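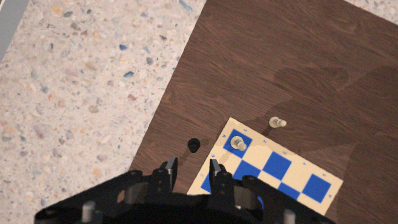
Fig. 1. Chessboard on a dark wood tabletop, speckled floor to the left.

Type keywords and press enter Search
Print this page | E-mail this page

Chess Clubs and Reading Time: Student Project Report
Carla Masri and Munther Tarawneh
May 7, 2026

What we wanted to know - do kids who join a lunch chess club end up reading more? Our teacher in Irninholm thought yes. We weren't so sure.

Method. 12 students from the Grulden after-school program, all new to chess. Each kept a reading log, minutes per day. No prizes, no reminders except one note home. Logs turned in late got counted anyway, we didnt have enough to throw any out.

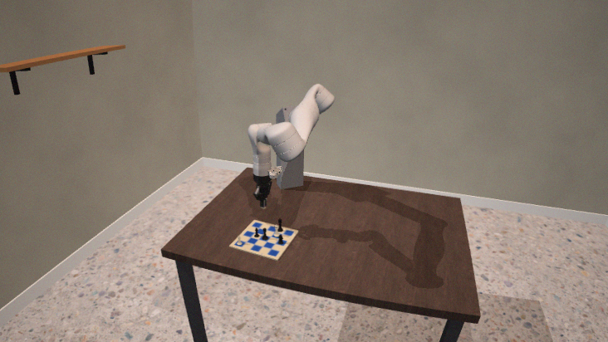 Openings were the hard part to teach. Most beginners want the queen out right away and then lose it. We used the short lesson sheets from the Zoubi library, one page each, and skipped notation until the kids asked for it. Board size matters more than we expected. A small board, like the one on the dark table in the picture, is fine for two people but a whole group can't see over each other's heads. Next time a big wall board.

Results. Total logged before the club was 3,000 minutes. Total logged during was 4,000. Sounds great but 905 of those minutes came from one kid who got sick and read a whole series in bed. Take that out and it's a small gain, maybe nothing.

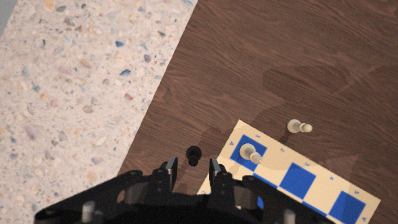

Fig. 3. Three pawns and part of a blue and cream board, from above.

Problems. No comparison group. Logs are self reported. Some kids counted comics and some didn't, we should of made a rule. Also the club ran right up to testing week and a few people quit writing things down.

What we'd change - start in July with the summer program at Girnance, have a second group that does drawing or cards, and check the logs every week. Carla wants to add a question on screen time. Munther thinks the form is long enuogh already.
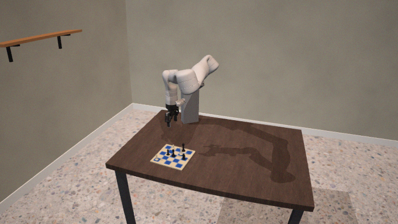 Fig. 4. Dark wood-grain table in the corner of a plain room.

Sources: lesson sheets, reading logs, notes from club meetings.

Contact us | Copyright 2026 Irninholm Student Projects | Back to top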